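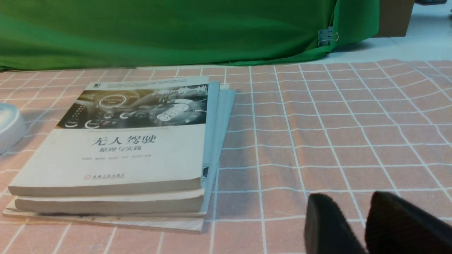 无人驾驶 ("Autonomous Driving"), a Chinese paperback with the subtitle "Principles and Practice"

About the Harries Institute

The Harries Institute is an independent lending library and evening school in Florkidstead. It offers books and instruction in languages other than English to adults who live, work or study in the town and the villages nearby. Membership is open to any person over the age of 16, and no previous qualification is asked for.

Our history

The Institute takes its name from the Harries building in Mill Lane, a former seed merchant's office, where the first classes were held in two upstairs rooms. The founding stock consisted of 200 books, most of them Dutch and Czech novels left to the town by a retired ship's agent. Lending and teaching were at first run separately, with different opening hours and different keys. They were brought together under a single director when the ground floor became available, and the present reading room was opened the following June.

The Chinese section was added later, at the request of members who had come to Florkidstead to work and wished to keep up their professional reading. It now includes works on engineering, medicine and farming as well as fiction and books for children.

The library

The collection stands at almost 1000 titles, of which 977 may be borrowed. The remainder are dictionaries and older reference works and must be consulted in the reading room. Members may hold up to seven books at one time. Loans run for four weeks and may be renewed by telephone or at the desk, unless another member has asked for the title.

The catalogue is kept on the Ondeo system, which allows titles to be searched in their original script as well as in English spelling. Members who cannot find a work are invited to leave a request slip. Requests are reviewed each month by the Librarian, Veerle Schouten, and members are told of the decision in writing.

Teaching

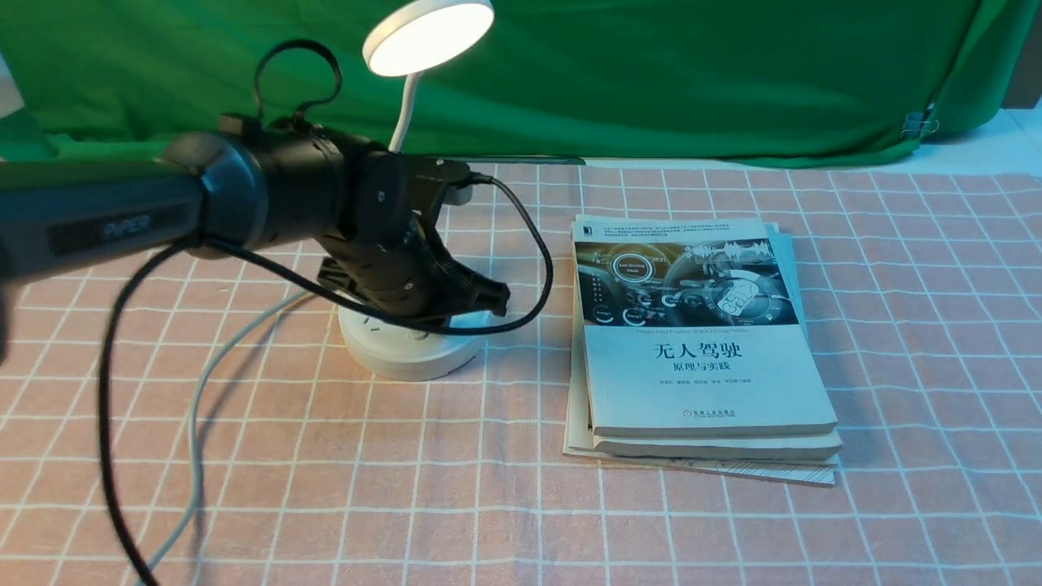

Evening classes are offered in Dutch, Czech, Mandarin and Konkani, at beginner and intermediate level. Each class meets from 6.30 pm to 8 pm during term, and a place is confirmed once the fee has been received. Beginners' classes give most of their time to speech, and tutors make regular use of ordinary household words before moving on to grammar. A first lesson may go no further than the table itself: the cloth, its pale pink ground, the white lines that cross it, the round white base of a lamp. Learners are expected to name such things, to ask for them and to say where they stand. Written work is introduced from the fourth week, and a short reader is provided by the Institute at no extra charge.

Intermediate classes follow a set text chosen by the tutor. Members preparing for an outside examination should speak to the Head of Teaching before enrolling, as the Institute does not act as an examination centre.

The Fuledov exchange

The Institute has a standing arrangement with the public reading room at Fuledov, under which the two bodies lend each other boxes of books twice a year. Titles received in this way are marked with a green slip – they may be borrowed for two weeks only and cannot be renewed.

Our staff

Noel Umali, Director
Veerle Schouten, Librarian and tutor in Dutch
Mohandas Pinto, Head of Teaching and tutor in Konkani
Dušan Hubáček, tutor in Czech and exchange secretary
Kristof Michiels, Membership and Accounts

Visiting us

The reading room is open to visitors as well as members. Bags may be left at the desk. There is level access from the yard at the rear of the building, and the bell beside the yard door is answered during opening hours. Enquiries concerning fees, reduced rates and gifts of books should be addressed to Kristof Michiels at the Institute.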